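Plastic Gear Sets: Frequently Asked Questions
Stodance Learning Materials

What does a set contain?
The standard Grakeck set contains 65 pieces, including gears, rods and base parts. The extended set contains 170 pieces. Both are supplied with a printed parts list.

Are the two sets compatible?
Yes. All gears share the same tooth size, and pieces from either set may be combined.

How is a gear placed on a rod?
Hold the gear level with the end of the rod and lower it without force. If it does not slide freely, remove it and check the center hole for dust.

Blue plastic gear
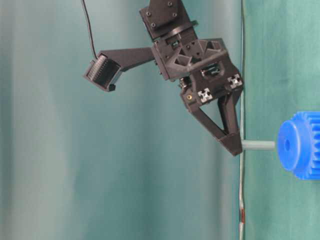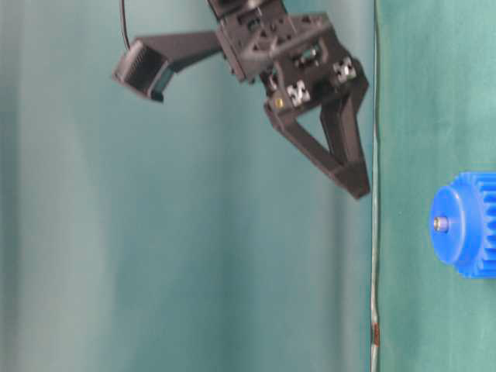 How should the pieces be cleaned?
Wash them by hand in warm water with mild soap and dry them fully before storage. Dishwashers and solvents must not be used.

May oil be applied?
No. Oil collects dust and may stain cloth table covers.

Can single pieces be replaced?
Replacement gears and rods are sold in packs of 2. Orders should state the part number shown on the parts list.

How long do schools have to return a set?
Unused sets may be returned until the end of March of the current school year.

Last updated January 26, 2024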